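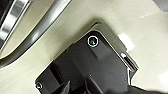 Study Skills and Science Methods

Thread: Sample size for a class survey, is 30 enough?

olesby_mum
1 August 2023
My daughter is doing the summer bridge course at Flaswood and her project is a survey on sleep and screen time. She handed out 80 forms and got 62 back. After taking out the ones with blanks she has 30 she can use. The handout says "aim for a reasonable sample" and that's all it says. Does she need to collect more?

kettlepoint
30 is fine for a school project. Have her write down how many went out, how many came back and how many she used. That's what I would grade.

tnorth62
I don't agree that it's fine. She lost more than half of the returned forms. What was blank on them? If it was the same question every time, the question is the problem and she should say so.

olesby_mum
It was mostly question 4, hours of sleep on a school night. A lot of kids skipped it or wrote "depends."

tnorth62
Then she doesn't have to throw those forms out completely. She can use them for the other questions and leave them out of anything that involves sleep. Put the number of answers next to each result.

kettlepoint
That gets messy. Different totals for every question and the reader can't follow it. I tell my students to use one set of complete forms all the way through.

gradebook_dee
I teach the same unit at Zurnbridge. Either way is accepted as long as the method section says which one was used. Last March I had a group with 26 usable forms and they did well, mainly on the strength of the section on what went wrong.

tnorth62
Accepted, sure. Dropping good answers is still a waste. The kids who wrote "depends" may be the ones with odd sleep hours.

kettlepoint
Fair point on that last part. I'd still keep it simple at this level.

olesby_mum
She used the Kos template for the write-up and it only has one box for sample size. Can she add a line?

gradebook_dee
Yes, you can type under the box. Mine do it all the time.

olesby_mum
Thanks. She is going to keep the 30 for the main result and add a paragraph on question 4.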